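Shu-fen Shek keeps her arm at the Dunditz workshop, on a bench she shares with two other members. The project is called Inska, and its aim is modest: pick up ordinary kitchen things and put them somewhere else without breaking them.

"Most of the work is in the wrist," she says. "People look at the fingers. The fingers open and close. The cables are what cost me November."

They had been pulling tight whenever the last joint turned past a certain angle. She re-routed them in a looser loop and cut the joint's range in software. The fault has not come back in 286 runs.
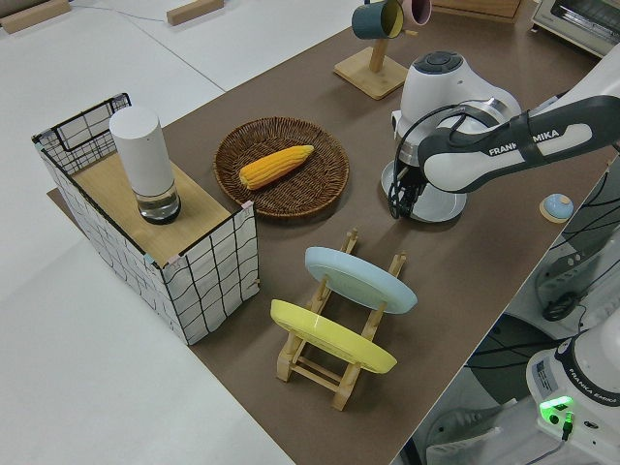

Plates are harder than mugs, in her view. A plate leaning in a rack gives the gripper a thin edge and very little room for error, and the pegs are in the way on both sides. "With a mug hanging up you can come at it from the front. With the rack you have one good approach - miss it by 3 mm and you are pushing on wood."

Corn she describes as easy to grasp and awkward to put down. "It rolls. I let go lower than I used to."

Her control code, Vullitz, is a rewrite of an earlier attempt that ran to 539 settings in a single file. The new version keeps each task separate, and speed is capped for all of them. She works with the stop button within reach and will not run anything from another room.

Asked what comes next, she mentions the toaster oven. "The door first. Opening it is a curve, and so far I have only done straight lines."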